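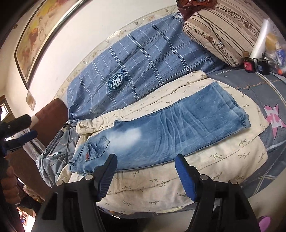 No. 144

I have been trying to learn to cook my way out of a rut since August, and the rut is winning. So this one is mostly about soup. Sorry to everyone who came for the garden update, the beans are fine, there are too many of them, please come and take some.

It started with Hortensia Llanos, who lives across the hall and who had me over for dinner when my stove was out. She made a pot of groundnut soup she learned from her old roommate Akosua Atinga, and I had two bowls and then stood in her kitchen eating the last of it off the ladle. I asked for the recipe. She laughed and said there was no recipe, there was Akosua's phone number.

So I called Akosua! I'd never met her. We talked for an hour and I filled the back of an electric bill with notes, most of which I can't read now. What I can read says "onion – MORE" and "wait for the oil" and "not that kind of peanut butter" underlined twice. The wait for the oil part is the whole dish. You cook the peanut paste with the tomato, low, stirring, until it goes a couple of shades darker and the oil comes up around the sides, and if you get bored and add the stock early you end up with something that tastes like a warm sandwich. I got bored the first time. I got bored the second time too, but I had a podcast on so I held out a little longer.

My pot is a Kalletti, the heavy one, which I bought used from Rónán Hegarty when he moved and which weighs as much as a small dog. It has a chip on the lid and one handle gets hotter than the other. I love it. It browns things on the left side better than on the right and I've never figured out if that's the pot or my stove, which has leaned toward the window since I moved in.

For the peppers I went to Feria, the little grocery behind the bus station, because the big store only had the sad waxy ones. If you go, go before ten in the morning. After that the line goes back past the rice and you have to hold your basket over your head to let people by. They carry Kpodo smoked fish in the back cooler (ask, it isn't on the shelf) and a house pepper paste in a tub with no label that I am a little afraid of. One teaspoon did a whole pot. I put in a tablespoon the first time and Kojo Adjei, who grew up eating this and was being very polite about it, had to go stand on the porch.

Kojo's notes, since he did finish the bowl: more ginger, less tomato, and the chicken should go in with the bone. He's right about the bone. I'm still arguing about the tomato. His mother uses up to 700 grams for a big pot and I don't see how I'm supposed to do less than his own mother.

Then there's the thing you eat it with. I tried rice, which is easy, and rice balls, which are the same rice after you've beaten it with a wooden spoon until your arm gives up. The rice balls were better. You want the rice overcooked, with more water than feels right, and you want to wet your hands before you shape them or you'll be wearing it. Theophilus Essien left a comment on my last post saying I should stop messing around and learn fufu. Theophilus, I hear you, I am scared of fufu, give me until spring.

Leftovers are where this soup really gets good. By the next day it has thickened up and the ginger has calmed down, and I thin it with a little water and eat it at my desk out of a mug. I froze some in old yogurt tubs and forgot to label them, so now every lunch is either groundnut soup or the lentil thing from July, and I don't find out until it melts.

Next I want to try it with mushrooms for my sister, who doesn't eat meat and has been very patient. If anybody has done this and it didn't turn out gray, tell me which mushrooms. Also if you know how to get pepper paste out of the rubber ring on a blender. I've washed it so many times and my smoothies still bite back.

Recent posts
The lentil thing, finally written down
Too many beans
Fekel pickles, batch two
My stove leans and I've made peace with it
What I bought at Feria and what I did with it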